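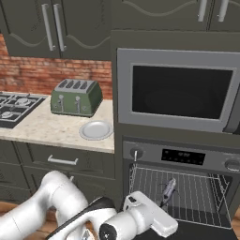
Ruklow Household Manipulation Group – Simulation Team

To: sim-manip list
Date: 25 February 2024
Subject: Re: [sim-manip] Oven rack task, success rate by start pose

Replying to the list, as two other people wrote to me off-list with the same question.

> We reran the oven rack task with the Zireo policy from your December
> checkpoint and get much lower numbers than your write-up. Same kitchen
> set, same arm, same episode length. Most of our failures look alike: the
> fingers come in under the front edge of the rack and stop. A few times the
> arm pushes the rack back into the oven and the episode times out. Did you
> change the contact settings, or are you starting the arm somewhere else?
> Also, are you counting it as a success if the object leaves the rack but
> is dropped on the open door?

Contact settings are the defaults. The difference is almost certainly the start pose, and I should have put more about it in the write-up.

The picture at the top is from the scene with the green toaster on the counter and the rack pulled partly out. The gripper is below and to the left of the object, close to the front edge of the rack. We call that a low approach. From there the policy has to come up and over the edge before it can close on anything. In the training demos the arm nearly always arrives from above, so the policy has seen very little of this.

What we did to check it:

I took 61 kitchen layouts and kept the object, the rack extension and the door angle fixed within each one. Then I varied only the wrist height at the first step. With a high start, the policy failed in 7 layouts. With a low start, it failed in far more than that, and nearly all of those failures were the one you describe, with the fingers stopping under the edge. So I don't think your install is broken. Our December numbers were from high starts only. Yours are probably mixed, if you left the base randomization on.

The fix we are testing is simple. We call it Trovotance in the code, but it is only a relabeling step. We take existing demos, cut out the part just before the grasp, move the wrist below the rack line, and have the planner join the two pieces with a short path that clears the edge. No new teleoperation is needed. We generated 2,000 of these segments and fine-tuned on them together with the original data. If you fine-tune on the new segments alone, the policy gets worse at ordinary countertop pickups, so keep the mix.

With the fine-tuned policy, low starts now fail in 11 of the same 61 layouts. High starts are unchanged at 7. I have not run it on held-out kitchens yet, so please don't quote these as final.

Some things that still go wrong:

- The object in this task is a small cylinder, and it can lie at any angle across the wires. When it lies nearly parallel to them, it sometimes rolls before the fingers close. Relabeling does nothing for that.

- Most of the remaining low-start failures are layouts where the rack is only a little way out, so the planner has a narrow gap between the rack and the upper edge of the oven opening. It finds a path, but the policy does not follow it closely enough.

- Dark cabinets and a dark oven interior seem to hurt the wrist camera version more than the state version. I have only looked at this by eye.

On your last question: no, a drop on the door is a failure for us. The object has to be held clear of the rack when the episode ends. The success check in the Yeoman evaluation script did not enforce this until recently – if you have an older copy, it will pass any episode where the object is no longer touching the wires. Please pull before you compare anything.

To reproduce the table, turn base randomization off, set the start height to "high" or "low" in the task config, and use the layout list in the evaluation folder. Don't let the script draw its own layouts, or the two columns will not match up.

If you can send me the seeds for the episodes where the rack slides back, I would like to look at them. I only saw that a couple of times here and assumed it was joint friction on the rack.

Ruklow simulation team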